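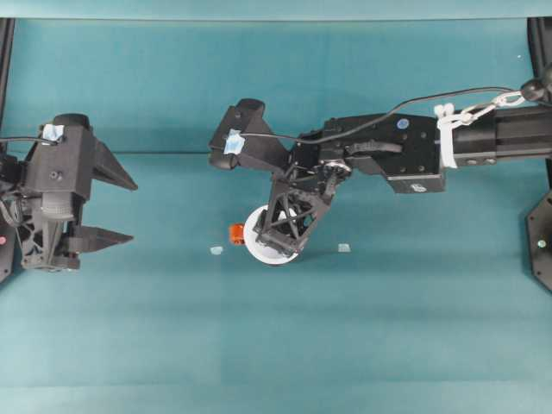 February, bench 2, started 8:40

Second round on the hide glue for the Costache chairs. Last week's batch gelled too fast on the seat rails, so I changed the soak and left the heat alone.

**Mix**

- 240 g dry pearl glue, from the opened Clalport sack
- 300 g cold water to soak, then more at the pot until it ran off the brush in a string
- pinch of salt in the second pot only

Soaked overnight in the covered jar. Pearls were swollen through by morning, no hard centers when I cut a couple open. Brought up slowly in the water bath to 60 C. It crept to 64 once while I was on the phone with Evbridge about the cane — they still can't give a delivery date.

**Open time**

Tested on beech offcuts, planed that morning, shop at 19 C. Plain pot skinned over in a little under a minute. Salted pot gave me close to two, which is enough to seat both tenons and get the strap on without rushing. Warming the parts first helped more than the salt did. Roxana says she never bothers with salt and just keeps the hot plate next to the clamps. May try it her way on the arms.

**Joints**

Glued up four test tenons, two from each pot. Labeled in pencil on the end grain, P and S. Leave them clamped until tomorrow afternoon, then break them in the vise. Looking for torn wood on the cheeks. If S shows clean glue faces I drop the salt.

Chair 3, job 2428, has an old repair at the back left leg. Some kind of white glue, rubbery, doesn't let go with hot water. Vinegar on a rag softened the edge after half an hour but I stopped there — the finish was starting to bloom. Ask Costel how he got the same stuff out of the Vundau bench.

**To do**

- order more pearl, the sack is down to the last third
- new thermometer for the bath, the old one reads low against Benedetta's
- Ionuț wants the long sash clamps back by noon
- cut the corner blocks for chair 1, grain running the long way this time

Pots off at 4:15. Strained the leftover plain glue into the small jar and put it in the fridge, lid marked.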